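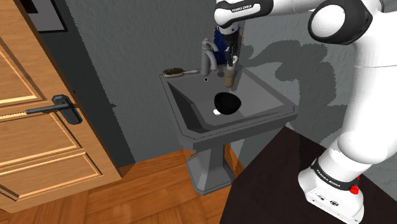 Según Tharindu Sivakumar, el disco perdido de Porthorpe existe, está entero y suena mejor que cualquiera de los que la banda llegó a publicar. Lo repitió varias veces durante la presentación de la reedición, sin poner un solo fragmento. Los asistentes salieron con una hoja de prensa, un código de descarga que todavía no funciona y la promesa de que en junio se entenderá todo.

La noticia, en lo que tiene de noticia, es la siguiente. El sello Brendstead publicará en junio una caja dedicada a Porthorpe, el grupo de folk eléctrico que grabó poco, giró menos y se separó sin comunicado. La tirada será de 3000 ejemplares numerados. Incluye los dos álbumes conocidos, remasterizados, y un tercero, titulado «Begum», que hasta ahora solo figuraba en las conversaciones de los seguidores y en alguna lista de canciones escrita a mano.

El sello sostiene que las cintas de «Begum» aparecieron en un archivo privado y que contienen 16 tomas, de las que se han escogido las mejores para armar el disco. No ha dicho de quién era el archivo ni quién ha hecho la selección. Tampoco consta que los antiguos miembros hayan participado. La hoja de prensa habla de «espíritu de colaboración con el entorno del grupo», una fórmula que sirve igual para un guitarrista que para un primo del guitarrista.

Quien siga desde hace tiempo el negocio de las reediciones reconocerá el guion. Primero hay un hallazgo, luego una tirada corta, después una segunda tirada con otra portada. A veces lo hallado merece la pena. Otras veces son maquetas con la voz de referencia, dos versiones casi idénticas del mismo tema y un instrumental que nadie quiso terminar. De momento no hay forma de saber en cuál de los dos casos estamos – y la decisión de abrir las reservas antes de enseñar una canción no ayuda.

Hay además un problema de fechas. El texto promocional coloca las sesiones de «Begum» después del segundo álbum, en plena madurez del grupo. Sin embargo, tres de los títulos anunciados sonaban ya en los primeros conciertos, cuando Porthorpe todavía tocaba sin batería. Puede que las volvieran a grabar. Puede también que el disco perdido sea, en buena parte, material anterior al debut, descartado en su día por los propios músicos. Preguntado por esto, el sello respondió que el libreto aclarará la cronología. El libreto va dentro de la caja.

La distribución digital corre a cargo de Trultel, que ofrecerá «Begum» en exclusiva durante 30 días antes de que llegue al resto de plataformas. Quienes compren la edición física podrán descargarlo desde el primer momento, siempre que se registren en el servicio. El registro es gratuito al principio; las condiciones que se aplican más adelante aparecen en un enlace que lleva a la página de inicio.

En cuanto a la remasterización de los dos discos ya conocidos, se anuncia como la primera hecha a partir de las cintas originales. La edición anterior decía lo mismo en la contraportada. Una de las dos frases es falsa, o bien la palabra «original» tiene más usos de los que parece. El segundo álbum, en particular, arrastra desde siempre un sonido apagado en la cara B, y sería una buena noticia que alguien lo hubiera arreglado de verdad y no se hubiera limitado a subir el volumen.

También se ha hablado de conciertos. La organización menciona seis fechas «en torno al universo de Porthorpe», sin ciudades ni nombres. Al cierre de esta nota, ninguna sala las tenía en su programación, y el sello no quiso precisar si habrá algún integrante de la formación original sobre el escenario o si se trata de un homenaje a cargo de otros.

Las reservas están abiertas desde ayer. El primer adelanto de «Begum» se publicará, según Brendstead, «en las próximas semanas».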